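Subject: Re: [craft-kids] Salt dough ornaments cracking
From: Begoña Herrero
Date: Jan 18, 2022

Two things to check before you throw out the batch.

First, the oven. 350 is too hot for salt dough, whatever the recipe card says. The outside sets while the middle is still soft, and then it puffs and splits. I go with the lowest setting my oven has and leave the pieces in for 3 hours, turning them once. Anything thicker than a pencil gets longer.

Second, the flour. You said you used the Hasholm bread flour. Plain all-purpose works better for me. The bread flour dough springs back when the kids roll it, so they keep adding water, and wet dough cracks. My mix is 2 cups flour, one cup fine salt, and water a little at a time until it stops sticking to your hands. Knead it longer than you think you need to. 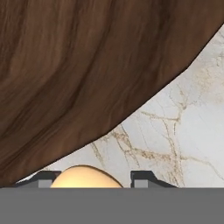
Wood grain against white marble

For the color, wait until the pieces have cooled all the way. We used the Viklund tempera last time and it went on fine in two thin coats. Food coloring kneaded into the dough also works but it fades in the oven, and it gets on everything. If you want them to last until next winter you have to seal the back as well as the front. I skipped the backs one year and the whole box went soft in the garage.

> On the sealing question, has anyone tried the Surnora
> matte varnish on these? The Urudum one I have is glossy
> and my daughter's class wants them to look like stone.
> Also mine cracked again, nearly all of them, mostly
> across the hole for the string. I poked the holes with
> a straw before baking. Should I drill them after?

I have only used the Surnora on paper mache, where it dried flat with no shine. Try it on one of the broken ones first.
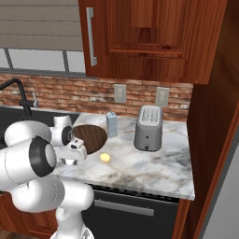 Round board on the marble counter

Keep the straw, but move the hole in from the edge by a full finger width. Drilling after baking broke more of mine than it saved.

The hearts for February can be made from the same dough. I would cut them small, with a cookie cutter if you have one, and let them sit out overnight before they go in the oven. The list archive has my old post with the template, message 1,823.

Begoña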